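6 min read

We use cookies to remember your settings. Accept | Manage choices

Civilian Oversight of Emergency Powers: Second Progress Report to the Harkiso Fund

Reporting period: through March
Grantee: Guerreiro Institute, Plollville office

1. Purpose of the grant

The grant supports a study of how state legislatures review emergency declarations after they have been issued. The main product is a coded dataset of declarations and the legislative action, if any, that followed each one. A secondary product is a model reporting statute that legislative staff can adapt. The first progress report covered the hiring of coders, the codebook and the pilot. This report covers collection and the first round of coding.

2. Collection

Collection is complete for the states in the first group. The team has gathered 1,409 declarations, renewals and terminations. Of these, 1,032 have been coded at least once, and 510 have been coded twice by separate readers. The remainder are in the queue and will be assigned in the order in which they were received.

Two problems slowed the work. Several states publish renewals only as amendments to the original order, with no separate number. We now treat each amendment that extends an end date as its own record and link it to the parent order. Older orders in a few states exist only as scanned pages, and the text layer on those scans is poor. They are being typed by hand and checked against the scan by a second reader.

3. Coding

Agreement between readers is high on the simple fields: issuing office, legal authority cited, stated end date. It is lower on the field that records whether a legislature "acted." Readers disagreed on whether an informational hearing counts as action when no vote was taken. The codebook has been changed to split this field in two, one for hearings and one for recorded votes. Records already coded under the old rule are being recoded, and the double-coded set was done first so that agreement could be measured again.

The disputed records were sent to a review panel. It has closed 43 disputes. Most concerned orders citing both a public health statute and a general emergency management statute, where the two set different time limits. The panel's rule is to code the shorter limit and record the longer one in a note.

4. Early observations

No findings are offered at this stage. Fixed expiration dates appear in most of the statutes reviewed, but the power to renew is often left to the same office that issued the order. Where the legislature must approve a renewal, the approval is sometimes folded into an unrelated appropriations bill, which makes it hard to locate by keyword. Our search procedure now includes a manual check of the omnibus bills in each session.

5. Model reporting statute

A first draft is in circulation among legislative drafting offices. Comments so far concern the deadline for the first report to the legislature and the definition of "expenditure." Section 4 will be redrafted to allow an interim estimate followed by a final figure.

6. Systems

The dataset has been moved to Grosavlow, our shared records platform. Each change to a record is logged with the coder's ID and the codebook version. A backup runs every Friday.
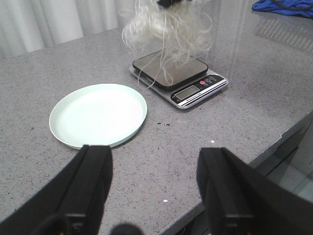 Page last changed: March

7. Budget

Spending is within the approved total. Coding hours are over plan as a result of the recoding described in section 3. Travel is under plan by a similar amount, and we request permission to move the unspent travel funds to the coding line. No change to the total is requested.

8. Next period

Planned work for the next period:

- finish first coding of the records in the queue
- complete recoding under the split "action" field
- report agreement scores by field
- issue a second draft of the model statute
- begin collection for the second group of states

The main risk to the schedule is the hand typing of scanned orders. If it runs long, collection for the second group will start with states that publish searchable text, and the scanned material will follow in the final period.

Get new reports by email. Enter your address to subscribe to the newsletter. You can unsubscribe at any time.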